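Games and Their Markets
Handout for week 2: Subscriptions, "free" games and what the player ends up owning

Read this before the seminar and bring a copy with your own notes on it. The reading list is on the module page. Nothing in this handout will make sense if you have not at least skimmed last week's notes on boxed sales.

1. The claim

Game subscriptions are sold on a simple promise: pay each month and play as much as you like. The usual comparison puts the price of one month next to the price of one new game, and of course the month looks cheap. It is the wrong comparison. A month buys a month. Before you accept that a service is good value, ask how many of its games the player would have bought anyway, and at what price. Most people who quote the size of a catalogue have never asked.

Take an invented-sounding but perfectly ordinary catalogue of 50 games. A typical player might start 13 of them in a year and finish two. The other 37 are there to be scrolled past. The publisher will say that choice has a value of its own. Perhaps it has, but I would like to see somebody measure it before we put it in an essay as a fact.

2. The word "free"

A game that comes with a paid service has been paid for. Please do not write "free games" in your coursework unless you are quoting a press release, and if you are quoting one, say so. "Included" will do.

Look closely at three different arrangements which are often lumped together:

Claim and keep while you pay. The game stays on your account, but stops working when you leave.
Rotating catalogue. The game is there until the licence runs out, whether or not you have finished it.
Claim and keep for good. Rare, and worth reading the small print twice.

3. Case: Clonell

Clonell is a monthly service with a rotating catalogue. Its best-known game is Asville, a town-building game that takes a long time to get going. Asville joined the service in its first year and was taken out one October with two weeks' notice. Players could buy it at a discount, and their saved towns would carry over. The company called this a thank-you to subscribers. A less kind reading is that people who had spent months on a town were being asked to pay to get back into it.

Which reading is right? We can't tell from the announcement, and the forum threads are no better as evidence, since angry players post and contented ones mostly don't. Be careful with both.

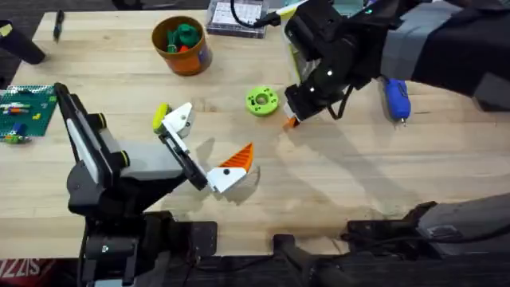
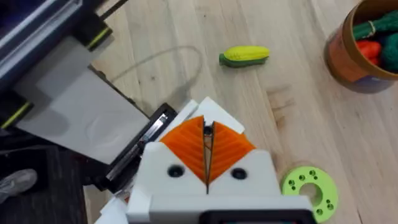 Orange gripping parts, seen in both views.

4. Case: Cotamville

Cotamville, a racing game from the small studio Illés, went the other way. It was sold on its own for a year and joined a subscription afterwards. The studio said that the number of players rose by a factor of five. This figure turns up everywhere, usually with no source. Note what it leaves out: how long the new players stayed, what Illés was paid, and whether sales of the full-price version dropped in the same period. A player who opens a game once and never comes back still counts as a player.

I am not saying that the deal was a bad one. A flat fee in advance can keep a small studio open. I am saying that the published number does not show it was a good one.

5. For the seminar

Pick one service you know and find its terms of use. Note the clause on removing games and how much warning the company has to give. If there is no clause, write that down too.

Then work out the yearly cost and set it against the second-hand or sale price of the games you finished. Leave out the ones you only meant to play.

Keep your notes to one side of paper. We will start with the terms of use and get to the sums in the second hour.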